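阅读时间:4 分钟

热敏纸的收据褪色了,报销和保修怎么办?

提问:

大家好。我在一家小公司上班,中文不是我的母语,如果写得不清楚请原谅。

我的习惯是把所有收据放在一个信封里,每年二月整理一次。今年我打开信封,发现有很多张已经变得很浅,有几张完全是白的。其中一张是买打印机的,金额 3000 元,保修需要用它。还有一张 567 元的住宿费,我还没有报销。

我的问题有三个:

一、已经变浅的字还能不能恢复?网上有人说用吹风机加热,我不敢试。
二、以后应该怎么保存?我想过塑封,也想过用透明胶带贴在本子上。
三、如果收据真的看不见了,商店有没有义务给我补一张?

我用的本子是 Floris 牌的,纸比较厚,里面有塑料袋。不知道是不是这个塑料袋的问题。谢谢各位。

回答一(已采纳)

我以前做过六年出纳,来回答一下。先说最重要的:请不要塑封。塑封机是热的,热敏纸遇到热会变黑,整张都变黑,那时候什么也看不见了。我的同事有一次把 20 张出租车票一起塑封,结果全部要重新去找证明。

透明胶带也不好。胶水里面的东西会和纸上的涂层发生反应,过几个月,胶带下面的字就先没有了。如果一定要贴,只贴没有字的边,或者用固体胶涂在背面的一个角上。

你的塑料袋很可能有关系。软的那种塑料(闻起来有味道的)含有增塑剂,和热敏纸长时间接触,字会变浅。你可以换成普通纸的信封,放在抽屉里,不要晒太阳,也不要靠近暖气。

皱了的收据不要用熨斗。把它放在桌上,用手慢慢压平,再夹到厚书里过一夜就可以了。
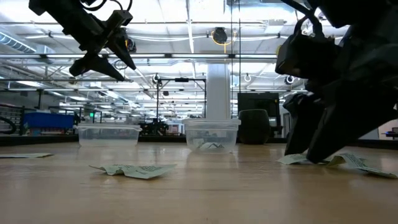 保存的步骤

1. 拿到收据的当天就拍照或者扫描,桌上的灯不要直接照在纸上,不然会反光。
2. 文件名写日期和金额,例如“住宿-567”。我自己用一个叫 Tomum 的小软件,用手机的相册也一样。
3. 金额大的,再用复印机复印一张。复印纸上的字是碳粉,可以放很多年。
4. 原件和复印件订在一起,订书钉不要穿过数字。

关于恢复:字只是变浅的时候,先扫描成彩色,然后在电脑里把对比度调高,把亮度调低。有的时候看蓝色通道会更清楚。我用这个方法救回过一张 112 元的停车费收据,公司接受了。吹风机的方法我不推荐。原理是没有字的地方先变深,字显得白,可是温度一高就全黑,而且只有一次机会。如果你已经准备放弃这张纸,最后再试,试之前一定先扫描。

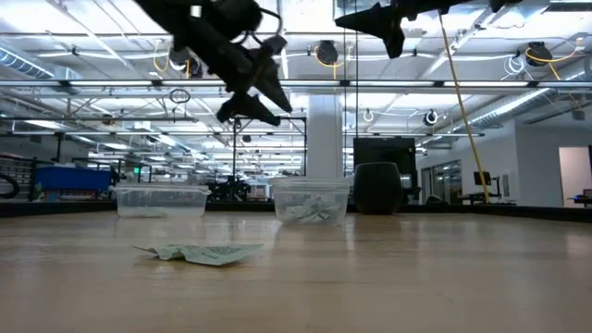 另外,扫描的时候分辨率选高一点,黑白模式不要选,因为浅灰色的字会被当成白色去掉。存成无损的格式,压缩得太厉害的图片,后面再调也没有用。

第三个问题,小票和发票是两件事。发票如果是电子的,可以请商家重新发送到邮箱。小票能不能补,要看商店的系统保留多久,你最好带着付款记录去问,越早越好。打印机的保修,很多时候有机身上的序列号和付款记录就够了,你先打电话问品牌的客服。

回答二

补充一点,银行或者手机支付的账单也可以证明。我在 Sultero 买的椅子,小票早就白了,客服只要了付款截图和订单号,没有问别的。但是公司报销不一定承认截图,要问财务。

回答三

我把收据放在冰箱里面,五年都没有变。不过拿出来会有一点潮,要等一会儿再打开袋子。

评论

Benedito Arruda:谢谢回答一。我按照你说的把对比度调高,住宿费的日期和金额都能看见了,打印机那张还是只能看见一半。明天打电话给客服。

小河马:请问加油站的小票也是热敏纸吗?我用指甲划了一下,出现黑线。

回答一的作者 回复 小河马:是的,能划出黑线就是热敏纸。

Hjaltadóttir:放冰箱那个请小心。我试过,和蔬菜放在一起,纸全部软了。

南门老周:会计凭证的保存年限很长,热敏纸做附件的话一定要复印,我们单位查账的时候吃过亏。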